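3.2 Block set and work surface
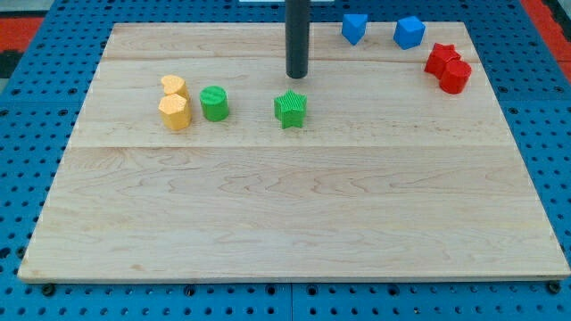
Figure 2. Colored blocks on the maple board, including heart, hexagon, cylinder, star and cube shapes.

The sorting tasks use plastic blocks that were 3D printed for the Vītola study. Each block is a simple prism or cylinder with a single body color. Printing leaves fine ribs on the side walls, and these were not sanded away. In an earlier round, run in May, sanded blocks showed uneven gloss under the room lights, and raters disagreed more often on where one face ended and the next began.

Color and shape do not map one to one. The two yellow blocks in Figure 2 are a heart and a hexagonal prism, while a cylinder and a star come in both green and red. A request such as "the green one" is therefore ambiguous and must be resolved by shape or by position — the property that the wording analysis in Section 4 depends on.

The blocks rest on a pale maple board placed over a blue pegboard table. The board gives a plain, light background with low grain contrast. Faint seams between the planks were left visible, and annotators were told not to use them as landmarks.

Layouts were drawn up by Lagman and checked by Rimkutė before each session. The full collection holds 315 layouts, of which 116 were set aside for testing.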